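December, evening

Training load review day. I keep these notes so that I can check my own decisions later, and today there were four, so this will be long.

Squad status first. Twenty-three registered outfield players and three keepers. Obinna Adebisi is out with a grade two strain of the left hamstring, picked up in the away match at Gorkivden. The scan report came through at 11 this morning. The tear is in the biceps femoris, away from the tendon, which is the better version of that news. The doctor wrote "six weeks, review at four." I have entered six in the planner. Last season we entered four for Kvido Kuruc on a similar report, and he broke down in his second session back, so I am using the longer number and will not be argued out of it by the coaching staff.

Obinna took it well. He asked whether he could keep upper body work going and I said yes from tomorrow, seated only for the first week. He wanted to know about the pool. I said wait until he can walk stairs without thinking about it. He lives on the third floor, so he will have plenty of chances to test that.

Decision one: who covers the right side. The head coach wants Giang Giáp moved across from the left. I reported that Giang has played the full 90 in each of the last five matches and that his high speed running has dropped in each of the last three. In the Ramard match his second half numbers were the lowest he has recorded for us. None of this is an injury. It is what a tired player looks like before he becomes an injured one. I recommended Olumide Nwosu for the next match, with Giang rested or on the bench. The coach said he would think about it. In my experience that means Giang starts. I have written my recommendation into the shared file with the time on it.

Decision two: the loan. Zombridge have asked about taking Kvido until the end of the season. He is fit, he is low on minutes, and from a physical point of view I would send him tomorrow. What he lacks is match exposure, and we can't give it to him in training. I looked up how Zombridge use their fullbacks. They press high and leave a lot of ground behind, so he would be making long recovery runs every week. His hamstring work has been consistent since the spring. Nordic curls twice a week, no missed sessions, left and right within a normal range of each other. I gave a written yes, with one condition: they send us his GPS files after every match. Last time we loaned someone out we got two files in four months and one of them was for a different player.

Kvido came by the office after lunch to ask what I had said. I told him. He asked whether the club wanted rid of him. I said that wasn't my department, and that my part of the report was positive. He seemed satisfied with half of that.

Decision three: the pitch. The training surface is getting hard at the goal end nearest the road. Ground staff measured it again and it is firmer than the rest by a margin I don't like. We have had two calf complaints in three weeks, both from players who did the finishing drills at that end. Two is not a pattern, but moving the drills costs nothing, so I asked for them to go to the far goal until the surface is treated. The assistant coach objected because of the sun in the late session. I offered to swap the order of the drills. Agreed in under five minutes, which is unusual.

Decision four is still open. It concerns the return to play test. At present we clear a player on strength, sprint speed and a doctor's signature. Montserrat Sandoval, who joined from the women's side as rehab lead, wants to add a repeated sprint block at the end of a full session, so that the player is tested tired. I agree with her in principle. Most of our hamstring injuries come late in a half. Adebisi went down in minute 81 and two of the three before him were after the hour. A fresh player passing a fresh test tells us less than we would like.

The problem is scheduling. The test only works after a full session, the full session has to be with the group, and the group only does two of those in a week with one match. With two matches it does none. So a player could be ready and then wait eight or nine days for a slot. I suggested she build a version that can be run with four academy players in support. She is going to draft it. We will try it on Obinna at week five if he gets there without a setback.

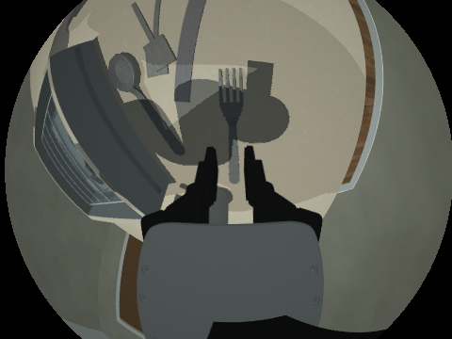 She also asked for a fixed threshold on the last sprint. Her draft says 91 percent of the player's best recorded speed. I asked where the one came from. She said she took the average of the players who came back without a recurrence on her old team, and that was the result. It is a small sample but it is a real one, and I would sooner use that than a round number someone liked the look of. We will start there and record everything.

Data problem to fix. Unit 7 has been dropping signal again. During the morning possession game it showed Olumide covering 3519 meters in a drill where the players either side of him were well over four thousand. He was working as hard as anyone. I have marked the file as incomplete and pulled the unit. If I had left it in, his weekly load would have read low, and someone would have given him extra running to make it up. Replacement units are quoted at up to three weeks for delivery. Until then I will rotate the spare between the keepers and put theirs on the outfield players, as I need the keeper numbers least.

Bashir match plan. Late kickoff, two and a half hours on the bus each way. Last year we arrived with fifty minutes to spare and the warm-up was cut short. I have asked for departure to be moved forward by forty-five minutes. Food on the bus three hours before kickoff, rice and chicken, plain, same as usual. Compression tights for the return trip. Recovery session pushed back to late morning so that they can sleep.

The coach called at 7:40 this evening. Giang starts against Bashir. He will come off at the hour if the match allows it. I asked what "allows it" meant and he said he would know when he saw it. I noted that too. Olumide will be on the bench and has been told to expect a half hour.

Own training: none, third day running. Right knee sore on the stairs. Ice, then bed.

To do tomorrow:
Send the Zombridge letter, with the line about GPS files.
Seated program for Obinna, first week.
Chase the travel desk about the bus.
Print Montserrat's draft and read it somewhere other than the office.
Charge the spare unit.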